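Gellik recipe swap returns with a baking round

The Gellik recipe swap is back for its winter round, and entries are open until the end of December. The theme this time is home baking with fruit, either fresh or dried. Breads, cakes, cookies and filled pastries all qualify. Jams and drinks do not – those will get their own round later on.

The last swap drew 121 recipes from home cooks and food bloggers. All of them are still up on the Gellik site, sorted by main ingredient.

Each cook may send in up to 9 recipes. Older posts are allowed if they have been updated with full measurements and an oven temperature. Entries need a short note on where the recipe came from, and anything adapted from a cookbook must name the book. Recipes can be sent in English or Spanish.

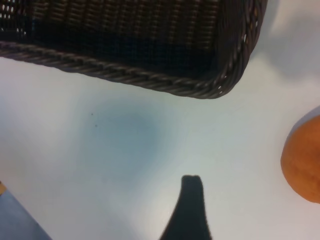
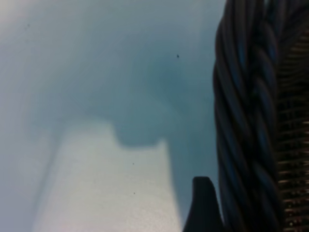
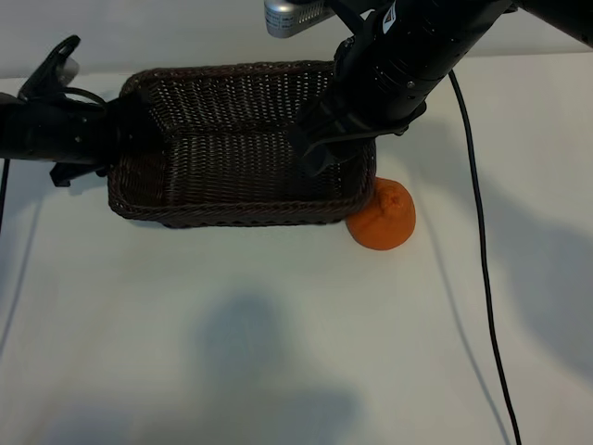

Crescencio Benítez said the new rule on measurements was overdue. He had tried several recipes from the last round and gave up on two of them, he said, as they called for "a cup or so" of flour and "a hot oven." He would also like to see baking times for small pans, which many entries left out.

The organizers have added a line for pan size to the entry form. It is optional for now.

A printed booklet will follow, with 20 recipes picked from the full list by readers' votes. Retamal, the print shop in Zemska, will run off 505 copies. Cooks whose recipes are chosen get one copy free and will be asked to check the text before it goes to press. The rest will be sold at the shop counter and at the Itard winter market.

Voting opens once all entries have been posted. Readers do not need to have entered a recipe to vote, but they do need to sign up with an email address. Questions about the rules can be left in the comments under the entry form.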